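Grenix Pauses Two-Arm Bottle Handling Stations After Gripper Fault, Issues Free Software and Wiring Update

Apr 6, 2021

Grenix today announced a field correction for its Trastness two-arm tabletop stations. Under certain conditions, a gripper on one of these stations can open without being told to, and the arm holding it can keep moving for a short time afterward. No one has been hurt. Customers are asked to stop running the stations in two-arm mode until the correction has been installed.

The correction covers 22 stations at five customer sites. Grenix has already contacted every site by phone and in writing. Single-arm work at low speed may continue under the conditions listed further down.

What happened

The fault was first seen in November at the Grenix test floor, during a long run of bottle sorting. In this job, the two arms pick small bottles from a table and place them in a bin, one arm loading while the other clears the way. One arm released a bottle above the rim of the bin and then completed its placing move as if the bottle were still in its fingers. The bottle hit the rim, fell to the table and leaked. The station did not raise an alarm.

Staff first treated it as a bad grip. It happened again on another station, with a different bottle and a different program, and the test run was stopped.

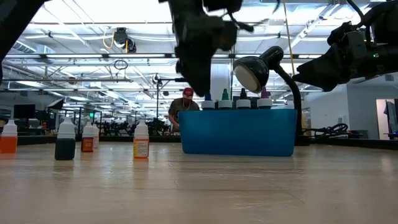 Trastness stations are sold to labs and small workshops that handle liquids in small containers, and the way they are used matters to this fault. Arms and people often work in the same open room, with benches close together. A dropped empty cup is a nuisance, but a dropped bottle can put liquid on the table, on cables and on the floor. Test setups at Grenix are built to be like the ones customers have, with dropper bottles standing in a blue bin and white-capped bottles of colored liquid set out on the tabletop next to it. Cables at the back of a table are common too, and they are the part of the setup that a spill is most likely to damage.

"We sell these stations to people who stand a few steps away from them all day," said Mirta Valdebenito, head of product safety at Grenix. "A gripper that lets go when it shouldn't is a fault we have to report, even if the worst result so far is a wet table."

Cause

Grenix engineers ran 3,892 pick-and-place cycles to reproduce the fault. They found two problems that have to be present together.

The first is in the wiring. The gripper cable runs along the links of the arm and through the wrist. When the arm reaches across the table and turns its wrist close to the limit, the cable can pull on its connector. On some units the connector was not fully locked at the factory, and the pull is enough to break contact for a fraction of a second.

The second is in the software. When contact came back, the gripper controller restarted in its default state, and that state is open. The arm controller was not told about the restart. It carried on with the move it had been given.

Neither problem shows up in the daily check that customers run at startup. That check opens and closes the grippers with the arms parked, and in that position the cable has plenty of slack.

"Our startup check was too easy," said Barnabás Balogh, who led the investigation. "It tested the gripper in the one position where the cable was never under load. We have changed it so that the arms reach to the far corners and turn the wrists before the station reports ready."

The connectors were supplied by Núñez and meet their specification. Grenix has found no defect in the part. The locking step was carried out at the Grenix assembly line, and the company takes responsibility for it.

What the correction includes

A Grenix technician will visit each site. The visit takes one morning per station and is free of charge. The technician will open the wrist cover on both arms, seat and lock the gripper connector, and add a cable clamp that takes the pull off it. The controller software will be updated at the same visit. With the new software, a gripper that loses contact keeps its last position after restart, and both arms stop within the same control cycle. The operator then has to clear the alarm by hand before anything moves again.

Stations that have had their cables rerouted by the customer can still be corrected, but the technician needs to know ahead of time. Please have a current photo or sketch of the table ready, showing where each arm is mounted on the rails and where any loose cables run across the work surface.
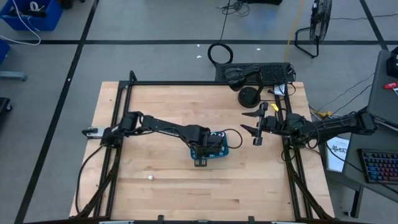 What customers should do now

Until the visit, Grenix asks every affected site to follow these steps:

Turn off two-arm mode in the station settings. Do not rely on leaving the second arm idle.

Set arm speed to the "setup" level for all single-arm work.

Do not handle corrosive, flammable or infectious liquids with the station. Bottles with other contents should be capped.

Keep hands out of the area between the rails while the arms are powered, including during short pauses in a program.

If a gripper opens when it should not, press the stop button, switch off power at the wall and call Grenix support. Leave the arms where they are. Their position helps the technician find out which connector let go.

Do not open the wrist covers. Pushing the connector in without the clamp may make the fault appear to go away for a while.

Sites that keep a run log should save it. The old software does not record the loss of contact itself, but it does record motor current, and a sudden drop in gripper current during a move is a good sign that the fault has occurred.

Testing of the fix

The corrected stations went back to the bottle job that first showed the fault. Test programs were written to be harder on the cable than normal use, with the wrists turned near their limits and the grippers working low over the table between clusters of small bottles. Engineers also unplugged the gripper connector on purpose in the middle of moves, both with and without a bottle held.
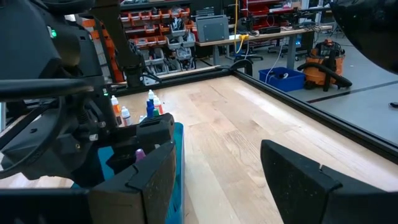 In every one of these trials the arms stopped and the alarm came on. The gripper kept its hold when the connector was plugged back in. While the connector is unplugged, the fingers are held only by friction in the gearing, so a heavy object can still slip. For that reason the rated load in two-arm mode has been lowered for now, and the new figure is printed in the service bulletin.

The results were reviewed by Fumton, an outside test house, which watched a part of the trials and asked for two changes to the alarm text. Both changes are in the released software.

"The old message would have said 'gripper not ready,' and that tells an operator very little," said Celeste Palma, who manages customer support at Grenix. "The new one says which arm has the fault, and it says to keep clear."

Schedule

Visits start this week with the sites that run two-arm programs every day. Gervasio Ibarra, field service manager, is setting the order of visits and will confirm a time with each site. Customers who would like to send a station back to the factory instead may do so, and Grenix will pay for shipping both ways.

New stations have been on hold since the fault was confirmed. Shipping will resume once the locking step has been added to the final inspection sheet and the assembly staff have been trained on it — Grenix expects this to be done before the last customer visit. Open orders remain valid, and customers who want to cancel will get a full refund.

About Grenix

Grenix builds tabletop robot stations for labs, repair shops and light assembly. The Trastness line includes single-arm and two-arm models. Single-arm models use a different gripper cable and are not part of this correction.

Contact

Press: Isauro Xolalpa, Grenix communications office
Service and scheduling: Gervasio Ibarra, Grenix field service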